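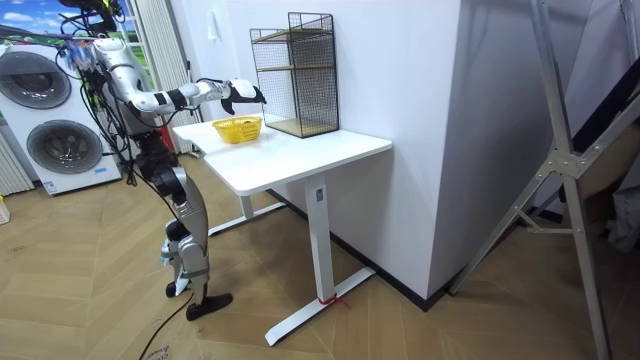
Home Search Issues Authors

Search this site Enter keywords Go

4. Breakfast hours and guest satisfaction

The breakfast survey gave us our most exciting results. We collected 3019 comment cards from two hotels, the Mullum and the Emmont, both of which serve a full buffet and let guests choose when to come down. Guests at the Mullum could eat until 11:00 every day, while the Emmont closed its buffet at 9:30 on weekdays.

Late closing mattered far more than we had expected! Of the cards that mentioned breakfast at all, 700 spoke of the time it was served, and most of those came from the Emmont in February, when many guests had arrived on evening flights. The choice of dishes was mentioned much less often – even though the Mullum offered 17 hot dishes and the Emmont fewer.

We were delighted to find such a clear pattern by length of stay. Guests staying one night cared mainly about speed. Those staying longer wrote warmly (and at length) about fresh fruit, local bread and staff who remembered how they took their tea.

Figure 2. The desk and the small yellow basket.
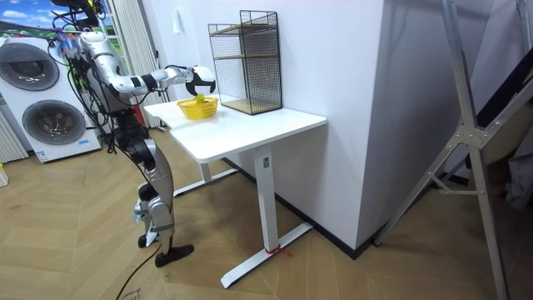
4.1 Limits of the card survey

Cards were left in rooms, so guests who ate breakfast and went straight out may be missing. We also had only 100 cards from families, too few to treat apart. A follow-up at the Darko, a smaller hotel with table service, would be a lovely test of whether the same pattern holds without a buffet.

Contact the editors | Copyright Flident | Back to top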